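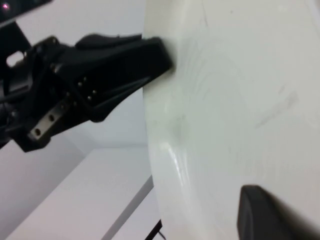
Hollis Junior Rowing Results
Data card, version 3, September 2022
Maintained by Terence Bickerstaff

Summary

The data set holds race results from the Hollis junior rowing series, which is held on the lake at Lomora. It covers 10 regattas and over 200 crews. All races are side-by-side sprints for rowers under 18. Head races and indoor races are not included. I have prepared the files for coaches and parents who wish to compare results between regattas without typing them again from the printed sheets.

Files

races.csv – one row for each race, with the regatta code, boat class, age group and distance in meters
crews.csv – one row for each crew, with the club, the boat class and the crew code
results.csv – one row for each crew in each race, with lane, place and finish time

The files are joined by the columns race_id and crew_id. The text is saved as UTF-8 and the separator is a comma. Names of the rowers are not in any file, and I kindly ask that you do not send me versions which contain them.

How the times are written

Finish times are in seconds, with 2 decimal places. In the first two regattas the clock was read only to the full second, so these rows have "hand" in the column timing. Please do not mix them with the other rows when you calculate an average. The distance was also shorter at the May regatta, because the far end of the course was closed by wind. You will find the correct distance in races.csv, and not in the file name.
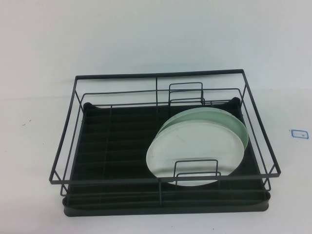

Why do some crews have a place but no finish time?

The judges at the line wrote the order of the boats first and the time second. When two or three boats came close together, the time was sometimes taken only for the winner. In such cases the field is left empty. I did not estimate the missing times.

Status codes

DNS means that the crew did not start. DNF means that the crew started but did not finish. EXC means that the crew was excluded by the umpire. A crew with one of these codes has no place, and its time is always empty, even if the printed sheet showed one.

Club names

Several clubs changed their name during the series. Trestus Rowing and Trestus Boat Club are the same club, and I use the second form everywhere. Hivasance entered mixed crews together with other clubs, and these crews are marked with "composite" in the column club_type. If you count the results by club,
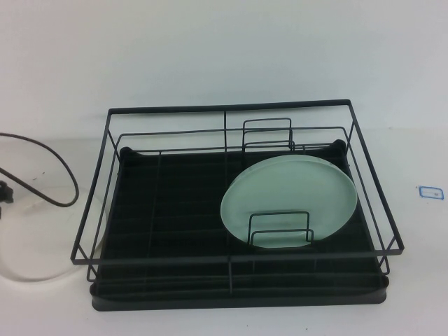
you should decide first what to do with the composite crews. I leave them out of my own tables, but they are kept in the files.

Known problems

The lane numbers of the third regatta are not certain. The printed sheet and the handwritten one do not agree – I followed the printed one. The lightweight class was joined with the open class at some regattas, and the original class of the crew is then lost.

Corrections

Please send the race_id, the value you believe is wrong, and a copy of the result sheet if you have it. Corrections are added with the next version and listed in changes.txt.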